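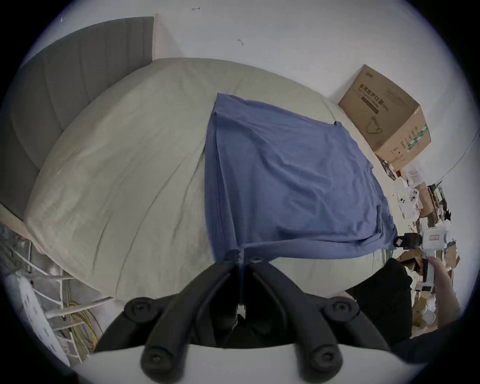 The Cendico 982 is a fitted sheet for mattresses up to 10 inches deep, woven by Remport and sold in flat packs of one. Elastic runs around the full hem. As on the bed with the grey padded headboard, the fabric will show diagonal creases after it is stretched over a mattress - these ease with use and do not indicate a wrong size. Steam on low if a flat finish is needed.

## Care

- Wash warm with like colors. No bleach.
- Tumble dry low and remove promptly.
- Shrinkage in the first wash is allowed for in the cut.

Dark towels and new denim can shed dye. Keep them off pale sheets until they have been washed twice.
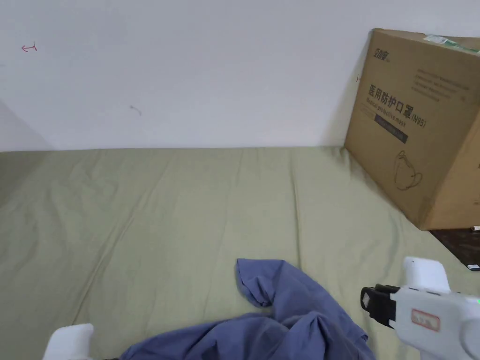

Replacement elastic is sold by the yard under part number 2962. It is sewn in with a zigzag stitch - a straight stitch will snap when the hem is pulled.

## Ordering

Stock ships from the Prodska warehouse. Cartons hold 107 sheets and are not split. Orders for the deep-pocket version go through Kopecký and ship in September.

Page revised 2019-07-12.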